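Fuad Derese
June 20, 2022

Thread time! A few of you asked what I've been doing all spring instead of answering messages, so get a cup of something and I'll try to tell it properly. It's about teaching a robot to set a block down gently on a surface that keeps lying to its camera. (1)

Some background first. Our project is called Losto. The idea is simple enough to explain to my mother, and I have, twice: before a robot puts something down, it should ask itself how sure it is about where the surface starts. If it's sure, it goes at normal speed. If it isn't, it slows way down and feels for contact. (2)

People do this all the time without thinking. You put a mug down on your own kitchen table with a bit of a thunk, and then you go to somebody's house and there's a glass table and suddenly you're lowering that mug like it's a sleeping baby. That's the whole paper, more or less, with a lot more plots in it. (3)

Why is shiny stuff hard? A depth camera wants to see the surface, and with a thick coat of lacquer it sees the surface plus the ceiling lights plus whatever else is bouncing around in there. You get holes in the depth map, and worse, you get places where it reports a nice confident number and the number is wrong. (4)

So we work on the glossiest thing we could find, and I have become very fond of it. Every time the light changes I notice some other swirl in the grain.
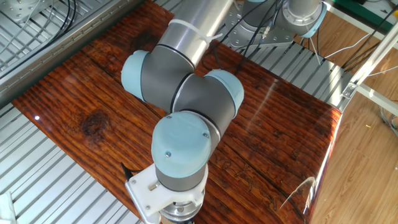
One of our arms over the board. Look at the shine on that lacquer!

(5)

Now the method, and I'll go slowly, partly for you and partly for me (Adanech Moges wrote the first version and it took me a good two weeks to understand it). We take several depth readings of the same spot while the arm is on its way down, each from a slightly different height. On a dull surface they all agree. On a glossy one the reflections slide around as the viewpoint moves, so the readings spread out. (6)

That spread is our "how sure am I" number. We call it the hush score, which was a joke name in a meeting and is now in the title of a draft, so be careful what you say in meetings. High spread, the arm hushes: lower speed, softer grip on the position control, and it waits for the force reading to tell it that it has arrived. (7)

We compared it with two other ways of doing the same job. One trusts the camera completely. The other, which we called Sisay after the colleague who argued for it the longest, trusts nothing and creeps down at the same slow speed every single time. Sisay (the method) is very safe and very dull, and you can eat a whole sandwich while it works. (8)

We ran 486 placements with each of the three, with the targets spread over the board, including right on the knots and right in the worst of the glare. I wanted the ugly spots in there. It's easy to look clever if you only ever put things down where the camera is happy. (9)
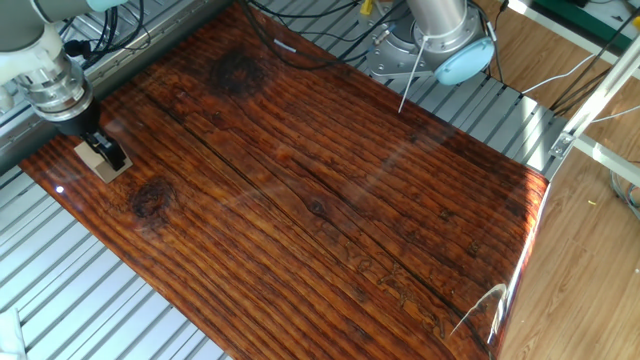

What we were after is how hard the block meets the wood. We log the peak force at contact, and anything over 6 newtons goes in the "bump" pile. Trusting the camera gave us a lot of bumps, nearly all of them in the bright patches, as you'd guess. The hush score brought that pile down to nearly the same size as Sisay's, and on the easy spots it ran at full speed, so the whole set was finished a good deal sooner. I did a little dance. Bereket Assefa saw it and has promised to keep quiet. (10)

Now the part I'd want to read if this were somebody else's thread, which is where it doesn't work. The dark knots fooled us, and for a reason I did not see coming. They don't scatter the readings the way a highlight does. The readings there agreed with each other very nicely and were all off by the same bit. Small spread, so the arm felt sure of itself, and down it went. Bump. (11)

Tekle Nigatu spotted it. I'd been staring at averages for days and he just plotted every bump at the place where it happened, and there they were, sitting on the knots like birds on a wire. Please plot your failures on a map of the thing you're testing, friends. I'm telling you this as someone who has a degree and didn't do it. (12)

So the spread between readings tells you when the camera is confused, and it says very little about when the camera is wrong but calm. I think that's worth saying out loud, and Gadisa Asfaw is rewriting the discussion section to say it more loudly than my draft did. We're also trying a second check that looks at how dark the patch is. Early days, and I'm not going to promise anything. (13)

A couple of things people asked in replies while I was typing (you're all very fast). Yes, the block gets swapped out, we have a drawer full of them. No, we haven't tried glass, and I'm a little afraid of glass. Yes, you could use a better camera, and on some days I would like one very much, but the idea is that the robot should behave sensibly with the camera it has. (14)

The draft should go up in July if Gadisa and I can agree on one figure. The force logs and the code will go up with it, comments and all, including the one where I apologize to whoever reads the calibration file next. If you work on contact or on shiny things and want an early look, write to me and I'll send it over. I'm going home to water my tomatoes now. (15)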